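Belisen Leveling Feet for Long Cabinets
Set of eight, screw-in, adjustable from inside or outside the base
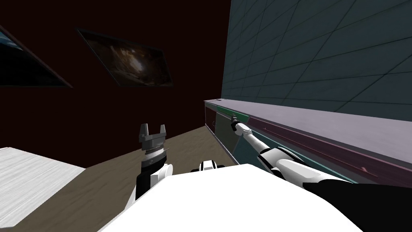
Long cabinet, room render.

Overview | Specs | Fitting | Spares | Questions

In stock. Ships from the Stikasdale warehouse.

Long cabinets sag. Sideboards, media units, hall runs, anything wide with a leg at each corner and nothing in the middle. Floor dips a bit, doors stop lining up, drawers start rolling open by themselves. You shim it with cardboard, the cardboard squashes, back to square one. These feet fix that. Eight to a set so you can put two under the middle and still have spares left if you only need six.

Updated April 2023: new wider pad, same thread as before. Old feet and new feet can be mixed on the same cabinet, but wind them all to matching height with a tape measure, don't go by counting turns.

What's in the bag
Eight feet with pads fitted
Eight threaded inserts
Eight mounting plates, for bases too thin to take an insert
Screws for the plates
Hex key, long one
Paper template. Please don't throw it out with the packing, we get calls every week

Specs
Load: 400 lb for the full set, spread evenly. Not per foot
Stem: zinc plated steel
Pad: nylon, gray, swivels to follow an uneven floor
Adjust: hex socket in the top of the stem, or flats on the bottom for an open wrench
Finish: plated only. Black is discontinued, sorry
Made in: India

Load is for a cabinet standing still. Do not drag a loaded cabinet across the room on these. Pads will survive it, the inserts might not. Empty it, lift it, two people.

Which base do I have?
Solid wood or thick board: use the inserts. Drill, wind in, done.
Thin board: use the plates. Screws supplied are short on purpose so they don't come up through the bottom shelf.
Metal base: neither. You want the Antwi clamp foot, separate page, sold singly.
Plinth or toe kick all the way round: feet go behind it, and you will want access holes through the bottom panel for the hex key. Plastic caps for the holes are in Spares.

Fitting
Empty the cabinet and get it on its back on a blanket. Take the drawers out first!
Tape the template to each corner and mark through. Then mark the middle pair, halfway along, one front one back. If there's an upright divider in there, go under the divider even if it's off center. That's where the weight comes down.
Drill. Bit size is printed on the template, go by that and not the old leaflet.
Wind in the inserts till they sit flush. A bit of candle wax on the thread helps in hard wood. Stop if it gets very tight, back out, clear the hole, try again.
Screw all the feet fully in. Stand the cabinet up.
Level end to end first using the corners, then front to back. Middle feet last. Bring them down untill they just touch and give them one more quarter turn. More than that and you're lifting the middle, and the doors will go out the other way.
Leave it overnight loaded, check again.

Carpet
Works, but expect to re-level. Thick pile takes a few weeks to settle. Order the wide cups if the carpet is very soft.

Spares
Single foot with pad
Pads only, bag of four
Threaded inserts, bag of eight
Access hole caps, white or brown
Wide carpet cups, bag of four (back in stock in September, we hope)

Returns
Unopened sets, no problem. Opened sets fine too if all the peices are there and the inserts haven't been in wood.

Rating: 1,276 reviews
Sets sold since we started stocking them: 2,082

From the reviews
"Eight foot sideboard in an old house, floor drops toward the window. Doors finally meet. Took an evening, most of that was emptying it."
"Good feet. Template tore when I pulled the tape off, print your own copy first."
"Hex key is a decent length, reached past the back rail no trouble. Wanted black."
"Bought 3 sets for the shop displays. One insert had a rough thread, they mailed me a new one."

Questions
Can I use just four? Yes on a short cabinet. On a long one the middle pair is the whole point.
Will they scratch a wood floor? Keep grit out from under the pads. Felt dots stick to the nylon ok if you wipe it first.
Can they stay outside? No. Plating is for indoors.
Do you fit them? No, we only sell parts.

Trade and bulk orders: ask for Dela Ayaaba at the Stikasdale counter, or use the contact form and put "feet" in the subject line. Tell us how many cabinets and what the bases are made of.

Add to cart
Add to list
People also looked at: Antwi clamp foot, Belisen door bumpers, drawer stop pack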